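The Dalville Water

My aunt bought the water at the Allthorpe fair, 58 dollars for a bottle you could hide in your fist. The man told her it came from a spring in Dalville and that two drops a night would bring back anything she had lost. She asked if that meant keys. He said it meant anything.

I have driven through Dalville. It has a gas station and a ditch.

She started on a Saturday. By Monday she had found an earring, and she called me at work to say so. I asked where it was. In the earring box, she said, but it hadn't been there before. I said it had probably been there the whole time. She said I had always been a tiring child.

After that I kept a list, because I wanted to be able to wave it at her. An earring. A library card, expired. The good scissors, which I had borrowed and brought back myself, and which she gave to the water anyway.

She put out the flowered tablecloth for my next visit, the gray one she saves for company and arguments.

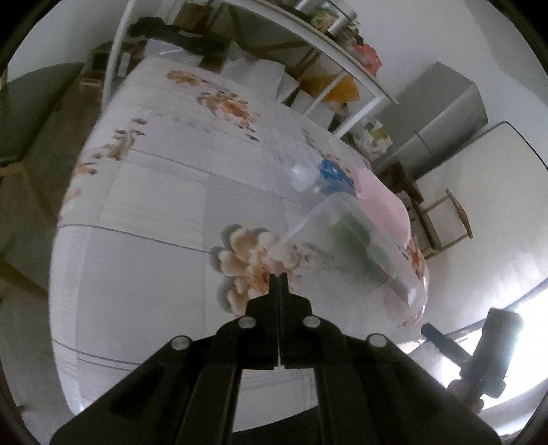
The Second Bottle

In November she wanted to go back for more. The fair was gone, of course. There was a lot with tire marks in it and a sign for Tsikata Carpets, and the woman at the counter had never heard of any spring.

"They move around," my aunt said in the car.

"I bet they do."

She was quiet for four miles. Then she told me what she had been hoping for, and it wasn't keys or scissors. It was my uncle's voice. She could remember what he used to say, but she couldn't hear him saying it anymore.

I didn't have anything for the list after that. I still think the man filled his bottles from a hose. At the house she held the last one up to the kitchen light, and there was a little left at the bottom, and she asked if I wanted some.

I said it was a waste of good tap water. Then I held out my spoon.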